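Trays, hooks and the hall table
September
By the Protcombe Kitchen Drawer

I've been at war with our hall table for years. Keys, receipts, hair grips, the odd screw that must belong to something – it all lands there and breeds. Last month I finally gave in and did what my mum always did, and put a tray on it! Everything small goes in the tray, and when it's full you have to sort it. You'd be amazed how much calmer a room feels.

Go for low sides so you can see what's in there, and a dark rim if you've got mucky-fingered children. Mine has a wooden base, and all it wants is a wipe with a barely damp cloth and a rub of oil now and again (Ponero do a nice one, but any food-safe oil is fine). Never leave wood sitting in the sink.

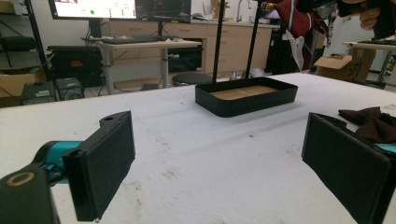
Maureen reckons I've got the oil wrong, and that two thin coats with a night in between will beat one thick one every time. She's right about thick coats going sticky, I've done it – rub off whatever hasn't soaked in after 60 minutes and you'll be fine.

If the tray slides, put a dab of blu-tack under each of the 4 corners, or cut up an old rubber glove and glue the bits on. Felt pads are kinder to a polished top, but they do skate.

I keep another tray in the bedroom for the fiddly dressing-up things. Cufflinks, collar stiffeners, brooches, all the stuff you're hunting for when the taxi's outside. Bow ties get crushed in drawers, so leave them out on top where the loops can keep their shape. If one has gone flat, hold it in the steam from the kettle (mind your fingers) and plump it up by hand. Check the label first if it's silk.
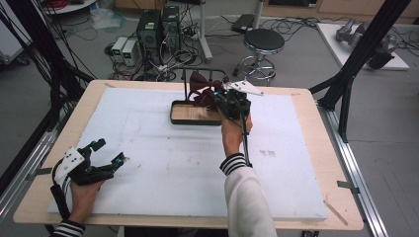

Maroon bow tie on the tray.

Thursday is my emptying day, before the bins go out. Coins in the jar, receipts in the folder, mystery screws in the shed.

Comments

Arkska: Tea tray from the charity shop, 2 quid, still going strong. Lemon juice and salt got the ring marks off.

Štěpánek: Does the steam trick work on velvet?

Arkska: Yes but keep it well back from the kettle and brush it after.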